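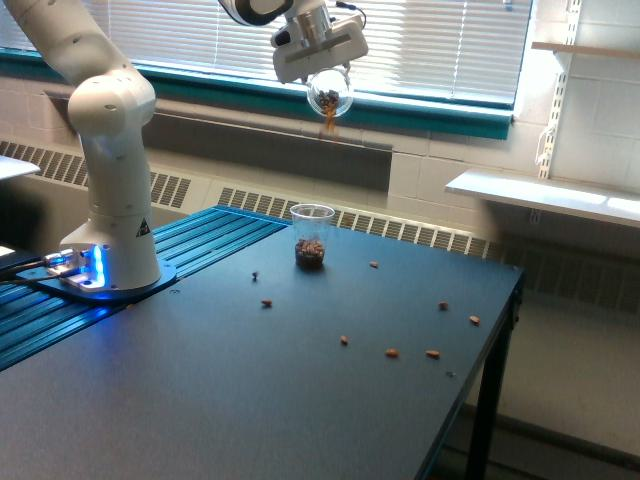

Zullura pouring cell: a buyer's review

Rating: three and a half out of five, four if somebody else is paying.

I run the purchasing for a small food-testing workshop, so most of what I review on this site is scales, sieves and the occasional disappointing stool. The Zullura is the most expensive thing I have written about, and by some distance the slowest. It is a package built around a single robot arm: the arm itself, a grooved blue mounting platform, a gripper, the control box and a licence for the software. You provide the table, the socket and the patience.

We bought ours through Grisano, who also handled the installation. Other resellers will quote you. Ó Conaill came in cheaper on paper, but their quote left out the gripper, and a robot arm with no gripper is a very costly way of pointing at things. Read the parts list twice, then have a colleague read it who wants the money spent on something else. Ours was Sorcha Fitzgerald, who wanted an oven, and she found two omissions before lunch.

What we wanted it for

Pouring small dry goods from one vessel into another, over and over, at a steady speed. We do a lot of comparative work on how beans and nuts flow out of different containers, and a person's wrist gets bored by mid-morning. The arm's wrist does not get bored, although the person standing next to it certainly does.

Setting up

Delivery was quoted as 32 working days and took 40. Grisano blamed the mounting plate. The fitter was done by four in the afternoon, which included a long telephone call about a bolt.

The grooved platform is the best-designed part of the package. You can shift the base along and clamp it down again, and everything lines up with a satisfying clunk. It does eat a fair slice of the table, so measure your bench first and then mentally throw away the left-hand end of it. We had planned to keep a balance there. The balance now lives on a filing cabinet.

The base has a blue light round the bottom, very handsome, like the underside of a young man's hatchback. The manual gives the light a whole page. Cable routing gets a paragraph, and I would have swapped the two. Our cables leave the base on the left and go off on an adventure of their own, and a bag of decent clips would have been welcome at this price.

In use

Teaching it a movement is easy enough. You guide the arm through the pour, save the positions, and adjust the speed and angle on the screen. Ita Corrigan, who had never touched one before, had it tipping a small round container over a plastic cup on her first day. She spent the rest of the week on getting it to tip well.

The trouble is that beans are not water. They sit there as you tilt, and sit there, and then they all remember an appointment. Tip too fast and the first ones leave with real enthusiasm, hit the rim and carry on across the bench. The software has a setting called "gentle pour", which is the same pour, later. What helped most was lowering the gripper and slowing the last part of the tilt, both of which we worked out ourselves.

You will get strays. Budget for a tray with a lip, because the package doesn't include one and a smooth tabletop gives a bean nothing to think about. I'd also buy a heavier receiving vessel than we did. Clear plastic cups are cheap and you can see the level from across the room, but they weigh nothing and I never quite trust them.

The gripper is good. It holds a rounded container firmly and I have yet to see it drop one. Swapping to a different diameter means a trip back through three menus, the second of which is called "Advanced" and contains nothing but a link to the third.
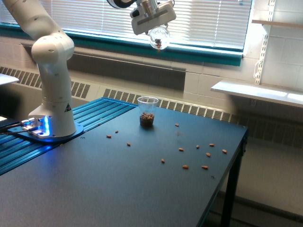 What it really costs

The price on the quote is the start of a conversation. In our first year we also paid for a second set of gripper fingers, an extended warranty, a training day for 2 people and a sturdier table than the one I had in mind. The training was worth having. The warranty I can't judge yet and would rather not be able to.

Put aside staff time as well. I logged 96 hours between the crate arriving and the first set of results we were willing to show a customer, and none of that appeared in my original budget, which I have since moved to a folder where I don't have to look at it.

Compared with the Rorkeck

We had a Rorkeck on loan before we ordered. It is quicker to teach and has the clearer screen, but it's noisier, and its base can't be moved once bolted down without calling somebody out. If your job never changes, get the Rorkeck. Ours changes whenever a customer rings, so the sliding platform decided it.

Good points

Moves smoothly and repeats itself without complaint
Mounting platform is excellent
Firm, reliable gripper
Quiet enough to hold a phone call beside

Less good

Thin manual, apart from the light
No tray, no clips
Menus
The "gentle pour" setting

Would I buy it again? Yes, with the tray on the same order and November's budget meeting already behind me. Sorcha is still waiting for the oven.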